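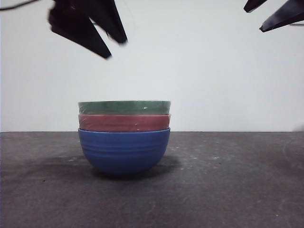

Robot learns to put the dishes away, sort of

Breddale – A two-armed robot at the Droltus lab can now nest bowls after practicing on just 22 human demonstrations, its makers say. The usual recipe at the lab called for 400, and an intern with strong wrists.

The method, called Heltine, throws out most of each demonstration and keeps the moments when a gripper is close to a bowl. The travel in between is left to an ordinary motion planner, a piece of software that has never been accused of learning anything.

"People are very good at stacking bowls and very bad at doing it the same way twice," said Dalal Saliba, who leads the project. "We were teaching the robot our fidgeting."

Green goes in red, red goes in blue, and the arms go back to waiting. In tests that ran until Sunday evening, trained on the smaller set, the robot dropped six bowls. Trained on the full 400, it dropped 11.
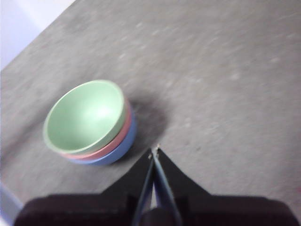 Plates are next

Keegan Kennedy, who wrote the planner, expects plates to be harder – they are flat, and they break. The team hopes to start in October. The lab has bought the cheap kind.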